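Small Makers in Kerala Report Best Orders in Years

Small manufacturers had plenty to smile about this April, with new orders climbing across the towns that supply furniture, packaging and kitchen goods to the rest of the state. The latest survey by Kiltement, a business research firm in Kochi, covered 1,041 workshops and small factories, and the mood in the replies was the brightest the firm has recorded since it began asking.

Order books are fuller, payments are coming in sooner, and owners are hiring again! After a long stretch of putting off repairs and living month to month, many of them are finally talking about the coming year with real excitement.

"I read the first batch of answers twice," said Padmavathi Namboodiri, chief economist at Kiltement. "We were hoping for a small gain. Then the furniture and packaging firms came in, and they were well ahead of everyone else."

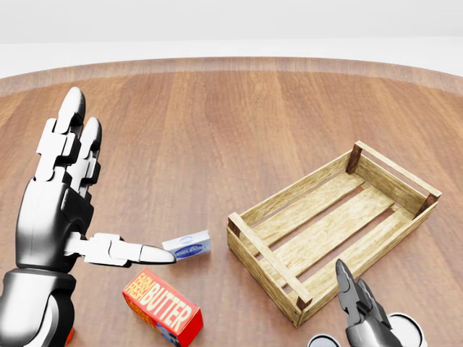
Demand at home did most of the work. Families who delayed weddings, moves and home repairs are spending again, and shop owners who ran down their stock over the winter have had to fill their shelves in a hurry. Exports helped too, though less evenly. Firms selling to the Gulf had a very good month, while those shipping to Europe said buyers were still placing small, careful orders.

Jobs are the happiest part of the story. Skikden, a packaging maker outside Thrissur, has added 14 people to its night shift and plans to keep them on through the monsoon. Mohandas Chacko, who runs the plant, said the company had turned down work last year for lack of hands and did not want to do it again. Most of the new workers live close enough to cycle in, and several had worked there before the slowdown.

Lenders have noticed. Ekano, a credit cooperative that serves small firms, now has 4,000 business borrowers on its books, the most in its history. Loan officer Indira Subramaniam said people are asking for different things these days. A year ago the typical request was for cash to cover wages. Now it's for a new cutting machine, a second delivery van or a bigger shed (the sheds are her favorite, she said, as they mean somebody has run out of room).

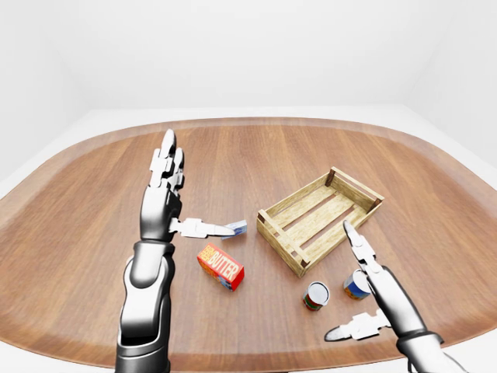

A large wooden table in a plain white room.

Prices remain the sore spot. Timber, glue and diesel all cost more than they did a year ago, and only some firms have been able to pass that on to customers. Tobiloba Osagie, a trade analyst at Byun, expects input costs to rise by another 2 percent before the festival season. He still thinks output will grow, helped by steady power supply and shorter waits at the port.

The weather is the other question. A poor monsoon would hit farm incomes, and village shops would feel it within weeks. Sowmya Chowdary, who handles the survey's rural section, said traders in the hill districts were cheerful but were keeping their orders short until the rains arrive.

Kiltement will go back to the same firms in July, with added questions on wages and rent.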